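Reading time: 6 minutes

Section 4. First chores: clearing a table

This section covers the first job most owners want to try once the arm is bolted down and calibrated (Sections 2 and 3). Please read it before you buy anything extra. The Rekier arm can clear a tidy table on its own. It can't yet clear any table you put in front of it, and the steps below are written with that in mind.

4.1 Rehearse in the simulator

Run every new chore in Nokwood before you run it on the real arm. Nokwood comes with the controller and needs no separate licence.

1. Open Nokwood and load the room called Mixed Table.
2. Set the task to Clear and the speed to Slow.
3. Leave the object list as supplied for the first session.
4. Press Run and let it finish, even if it drops things.
5. Save the log. You will need it in 4.3. 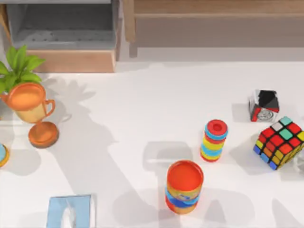
Mixed Table is harder than it looks, and it is meant to be. Most of our early test rooms had boxes and little else, and the arm did very well in them and badly in people's kitchens. A trophy with a looped handle needs a different grip from a Rubik's cube, and a stacking ring toy can come apart if it is picked up by the top ring. Shadows are left switched on because they fall across the white tabletop in much the way they would at home, and the object finder has to cope with them.

Note: Jenő Szekeres, who built the room, ran the standard clear 833 times on the present software. The arm finished without help in 34 runs out of every hundred. Expect to step in.

4.2 Move to the real table

1. Clear the table by hand, then put back three items only.
2. Keep all items at least 21 cm from the table edge.
3. Check that the stop button is within your reach.
4. Start at Slow. Do not change the speed during a run.
5. If the arm hesitates over an item for more than a few seconds, press Stop and take that item away.

CAUTION: Do not use open drinks, knives, glassware or anything hot. The Rekier does not know that a cup is full.
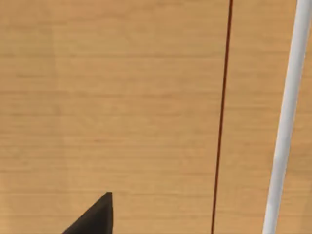

Once three items go well, add one at a time. Flat or very thin things such as cutlery, string and paper are still the weak spot, and we suggest leaving them to a person for now.

4.3 Compare the logs

Open both logs in Vodton and choose Compare. Missed grips are marked in the left column. The same item missed in both logs usually means a grip setting - see Section 6. An item missed only on the real table usually means calibration, so go back to Section 3.

Note: Vodton keeps the last 2,000 grips. Export older ones if you want them.

Related items
Section 3: Calibrating the arm
Section 6: Grip settings
Folding towels with the Kravchuk soft gripper
Can it load a dishwasher yet?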